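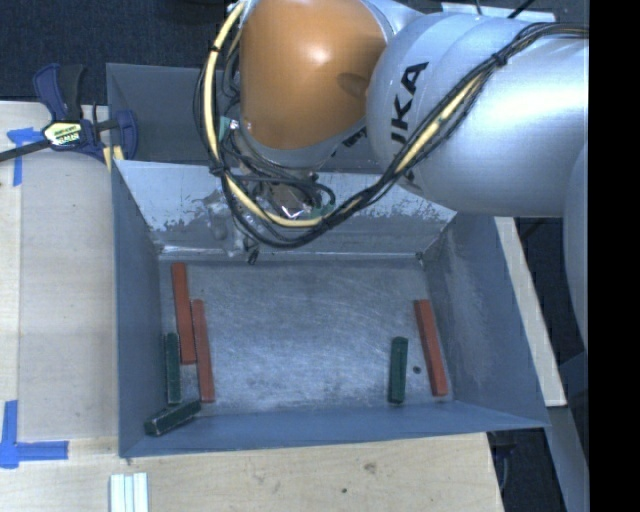 Blue-grey metal bin on a pale wooden top

## Metal bins marking a bare wood worktop: oil, varnish or leave it?

**gindetstead_gill**
2018-10-17 · 2,143 views

Hi all, hoping the woodwork lot can help. I've got a long worktop in my garage up at Gindetstead, pale wood, never been treated with anything as far as I know (it came with the house). I keep metal bins on it for all my bits and bobs and every time I shift one there's a grey smudge underneath that won't wipe off. There are a couple of proper black rings as well, over by the window where it gets damp.

I spent most of a Sunday-type lazy afternoon sanding one end and it came up lovely, then I put the bins straight back and within a fortnight it was smudged again. Serves me right.

So do I oil it, varnish it, or give up and cover the thing? My neighbour says varnish will chip the minute I drag something heavy over it. I'd like to keep it looking like wood if I can. Budget is £200 at the very most and I'd much sooner spend a lot less!

**Beveckbodger**

Varnish. Done mine in March, no bother.

**shed_in_kemley**

I had the same trouble on my potting bench in Kemley, so I can tell you what I did, mistakes and all.

First thing, your smudges and your black rings are probably two different problems. The grey stuff is most likely metal rubbing off on the grain and it sands out. Black rings are usually damp plus iron plus whatever's in the wood, and they go deeper than you'd think. I sanded a hollow into mine trying to chase one out and I can still feel it when I put a mug down there. Try oxalic acid crystals instead (sold as wood bleach). Gloves, goggles, window open, follow the packet, rinse it well and let it dry right out before you do anything else.

Then I'd go for hardwax oil over varnish. Your neighbour's right about the chipping, and once varnish has chipped you're more or less stripping the whole top to get it neat. With oil you rub down the bad patch and put a bit more on. I did 3 thin coats with a lint-free cloth and left it overnight between each one. My first go was far too thick and it stayed tacky for days, so do go thin, thinner than feels right. And lay the oily cloths out flat outdoors to dry, don't bunch them up in the bin, they can catch fire on their own.

Last bit: felt pads or an offcut of cork under each bin. I got a roll of cork from Cullinane, the hardware place, and there's loads of it left.

**gindetstead_gill**

Oh that's brilliant, thank you! I'd never have thought of the rings being a separate thing. Cork is going on the list. Does the oil turn the wood yellow at all? It's quite a pale top and I like it that way.

**shed_in_kemley**

The clear one warmed mine up a fair bit. There are ones sold as "raw" or "natural" that are meant to stay paler, so get a sample sachet and try it on the underside first.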